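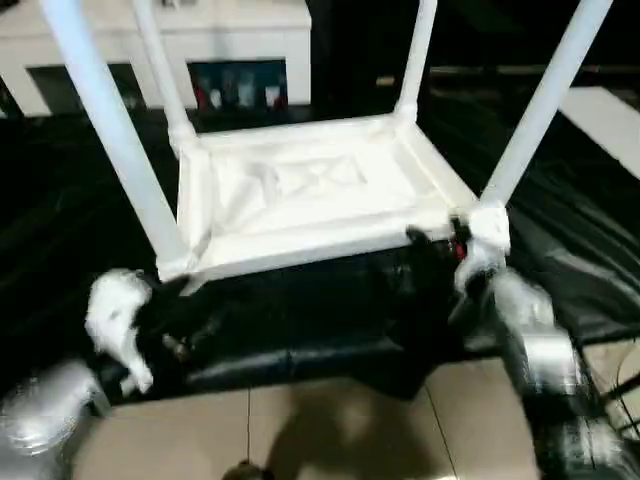
A white square stool, legs up, the way every Tindent starts out.

News > Small Furniture > Press Releases
3 min read

Vurkside brings out the Tindent, a little white stool you put together upside down

VURKSIDE, June. Hi, it's Radoslava Hrnčiar, and I get to write the press releases at Vurkside because I was the one who wouldn't stop talking about the stool. So, the stool! It's called the Tindent, it's white, it's square, it has four legs, and it goes on sale this month through our own shop and at Tetteh, the housewares store that has put up with our samples piling up in its back hall all spring.

We've made shelves and bath racks for years, and people kept writing to ask for something to sit on while they tie their shoes or wash the dog. I wanted one too (my hallway has a bench that is really just a box of old magazines). Vilém Paulík, our designer, said fine, give me a winter, and then he took the winter and most of the spring.

What we ended up with goes together with the seat face down. You lay the seat on something soft, a folded blanket or a couch cushion, and the four legs go in at the corners and stick up in the air like a cow that has given up. Push each one in, give it a turn until it stops, flip the whole thing over, sit. My own best time is 2 minutes, and that was with a phone call going. Vilém is faster, but he's had more practice and he does it with his tongue out.

A word about the corners, which is where all the arguing happened. The first samples had skinny joints that looked lovely and wobbled on my kitchen floor. Vilém went through 7 versions before he and I agreed on the chunky ones, and I'm so glad we held out. They sit at the ends of the raised edge that runs around the underside, and they give you something solid to get hold of while you work.

"I like furniture you can understand by turning it over," Vilém told me when I asked him for something to put in here. "If the bottom is a mess, I don't trust the top." I asked for something a bit more cheerful and he said that was the cheerful one.

The legs come off again the same way they went on, so you can pack the Tindent flat for a move or slide it under a bed until your cousins visit. Wipe it with a damp cloth and dish soap. Please don't use scouring powder, I tried it on a sample and the shine never came back.

We've made 2,781 of them for the first run. It comes in white only for now. The Skamus, a taller version for kitchen counters, is on Vilém's desk and I'm not allowed to say when, but I've sat on it and my feet didn't touch the floor!

Stores that would like a Tindent to put out for customers can write to me at the Vurkside office, and I'll send one with the legs off so you get the fun part. Magazine and blog people, same thing, just tell me where to mail it and whether there's a doorbell.

Press contact: Radoslava Hrnčiar, Vurkside

Shares: 2
Comments: 7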